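Stories > Short Fiction > Workdays

The Bowl Test
August – by the Friday desk

The man from Beltico wanted me to be impressed by eight o'clock, and I had not finished my coffee.

I buy equipment for Kerkeletti, which runs guest houses. My boss had read that a machine could now tidy a room, and she sent me to Wurnska to find out what it would cost us to believe that.

"The task is simple," the man said. "A bowl and a drawer."

"My mother could do that," I said.

"Your mother gets tired."

She did, but she also talked to you while she worked. I let it go. He turned the big screen toward me and started the run. 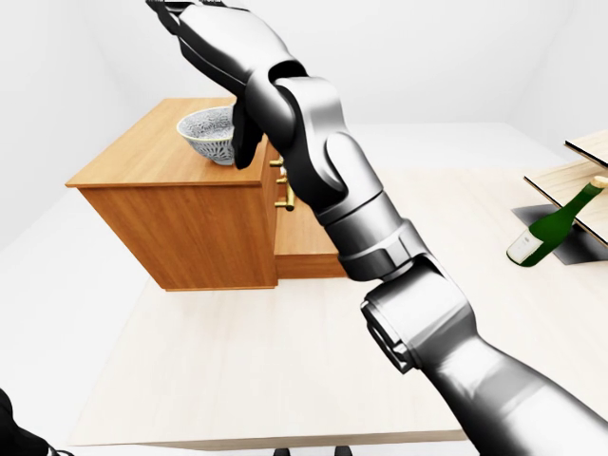 I asked him what the arm weighed. He said that in simulation it weighed whatever they told it to. I asked what the bowl cost, and he smiled as if I had made a joke. At Kerkeletti we lose six bowls a month, and they come out of my budget.

"When does it do this in a real kitchen?" I said.

"Navarro has a pilot planned."

"Planned for when?"

He looked at his tablet. I have sat across from a lot of people looking at tablets. The last one sold me floor scrubbers that were afraid of rugs.

"What if there's a sock in the drawer?" I said. "What if the drawer sticks? Ours all stick. You have to lift and swear."

"Those are edge cases."

"Those are Tuesday through Sunday."

He brought up another view, closer to the floor, and paused it so I could take my time.

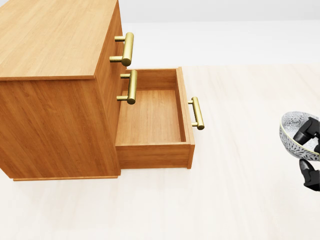

The bottom drawer open, the bowl in the gripper.

I took my time. It was a nice drawer. I thought of the woman who does the third floor for us, who shuts drawers with her hip while she folds a towel, and who has never once been paused.

"So it puts the bowl in there," I said.

"That's the goal."

"I didn't ask about the goal."

He offered me a second coffee. I drank it standing up and watched the still picture, which was doing no harm to anything. Then I wrote my report on the train – three lines, the last of them asking for better drawers.

Contact the editors | Copyright Workdays Fiction, all rights reserved | Back to top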